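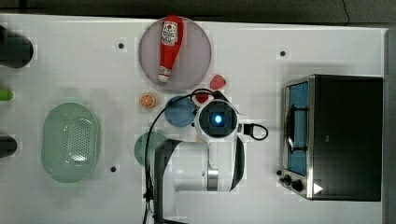
Wandport Allotment and Gardens Association
Minutes of the October general meeting
Posted in October by Jade Wong, minutes secretary

Print this page | E-mail this page

We use cookies to remember your settings. By carrying on you accept this. Close

Present: Kumudini Marikar (chair), Marcelino Manzano (site rep, Palumbo Lane), Jamila Kumarasinghe (accounts), Jade Wong (minutes) and plot holders as signed in.
Apologies: Bok-nam Sung.

The meeting opened at 7.10 pm.

1. Minutes of the last meeting
Agreed, with one change. Under item 4 "the lower gate" should read "the Palumbo Lane gate". Signed by the chair.

2. Matters arising
The skip came and went. Two people put household rubbish in it and the hire firm has charged extra. Marcelino has asked that the next skip be locked overnight.
The letter to the council about the overhanging sycamores has had a holding reply only. Kumudini to ring the parks office.
The lost strimmer has been found in the wrong shed.

3. Water
Marcelino reported that the meter on the upper site read 803 at the start of the month. The last bill was based on an estimate and he thinks it is too high. He has sent the reading in and is waiting for a new bill.
The tap by the compost bays drips even when turned off hard. A plot holder offered to change the washer. If that does not cure it the tap will be replaced.
Water goes off on both sites at the end of the month, as in other years. A notice will go on each gate. Plot holders should leave their own taps open after that so the pipes can drain.
It was asked whether hosepipes could be banned next summer. There was a long discussion and no vote. To come back in the spring.

4. Accounts
Jamila gave out a sheet. The balance stands at £3,000 once the insurance is paid. Rents are due now and most have come in. Reminders will go out by post to those who have not paid, with a second letter after that. The rule that a plot is given up after two letters was read out.
Rent for a full plot stays at £45. A proposal to put it up was made and not seconded.

5. Paths and fencing
The main path at Palumbo Lane is bad between the notice board and the water tank. Drendavetti have quoted for stone and a day's digger hire. The meeting felt the quote should say how deep the stone will go. Marcelino to ask, and to get a second price.
Rabbits are getting in behind the far hedge. Bok-nam had sent a note to say there is a roll of wire in her shed which anyone may use. It needs to be dug in, or they will be under it again by the new year.

6. Seed and potato order
The order goes in at the end of the month. Forms are in the hut. Please write clearly and put your plot number at the top. Onion sets are dearer this time. Orders under £10 can be paid in cash to Jamila, anything over by cheque or bank transfer.

7. Any other business
Bonfires: a neighbour has complained of smoke on washing. Members are reminded that fires are for dry plot waste only and not before dusk.
The hut kettle has been replaced.
A member asked for the waiting list to be put up on the notice board. It was felt that names should not be shown, but plot numbers coming free could be. Jade to do this.
Dog mess on the upper site was raised again.

8. Next meeting
To be held in the hut, same time. The date will be put on both gates. Items for the agenda to Jade in writing, please.

The meeting closed at 8.45 pm.

Get our newsletter by e-mail. Sign up | No thanks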